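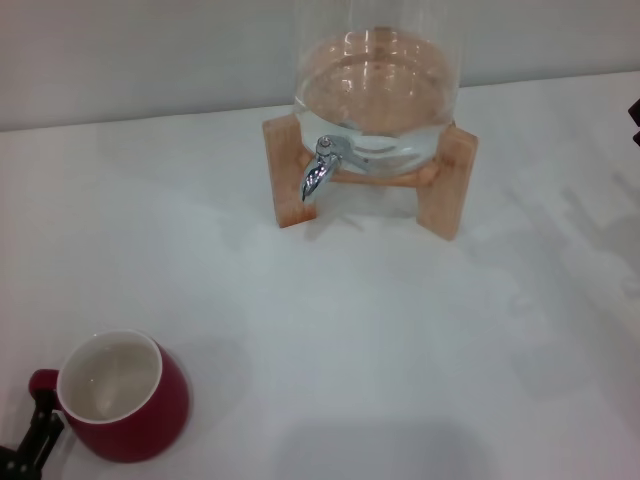 Cúc Quách thinks a kettle is as clever as a kitchen machine needs to be, and told me so before I'd even sat down to plan this report. A kettle does one job, it stops when it's done, and it never drops anything. I wrote that on the first page of my notes and spent most of December arguing with it.

My question was a simple one: can a robot do the small chores yet? I didn't mean cooking a roast or anything grand. I meant getting somebody a drink of water, the sort of thing my gran asks for when her knees are bad. You pick up a mug by the handle, take it to the dispenser, get it under the spout, work the lever, let go of the lever in time and bring the mug back. I do all that while half asleep (and usually looking at my phone).

I planned the project around two tasks, pouring a drink and dealing with lids, and I read everything I could get hold of on both. Erklow have a guide for beginners that I really liked, and the Wenier notes on grip were hard going but worth it! The big surprise for me was the lever. A mug handle is fairly forgiving, but a tap lever needs a push in the right direction while the mug stays level, and the mug gets heavier the whole time. If you've only got one hand free you have to put the mug down first, and then it has to be in the right spot.
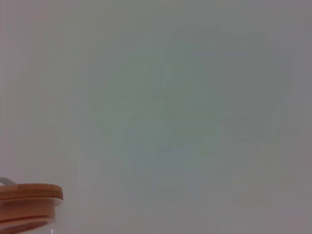 So would I let one loose in my gran's kitchen? For fetching an empty mug I would, but I'd want to be standing next to it for anything with water in.

Lids were the other half. Jars, flasks, tubs, they all open differently and people just know which way to go. We feel a thread catch and we back off a bit without thinking. A machine has to get that from its cameras and from how hard its motors are working, and close to the object a camera may not give it much to go on. My tutor at Đào said I should have given lids a whole report of their own, and she's probably right.

I also did a little sum on cost, which was the fun bit. The cheapest arm I priced up came to 859 pounds with no gripper, and a full set-up was more than 3,000. My gran's mug cost two pounds from Berska. She has firm views on which of those is the better buy.

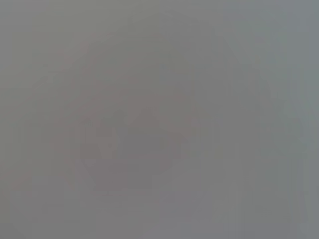
Fig. 3. View from the left wrist camera.

What I'd change: I'd start the reading earlier, and I'd try 50 goes at one single step, probably the lever, and write down every slip. I spread myself over whole chores and ended up with lots of opinions and not many numbers. Cúc has read this draft and still prefers the kettle. I've asked for the lever task as my next project and I'm waiting to hear back.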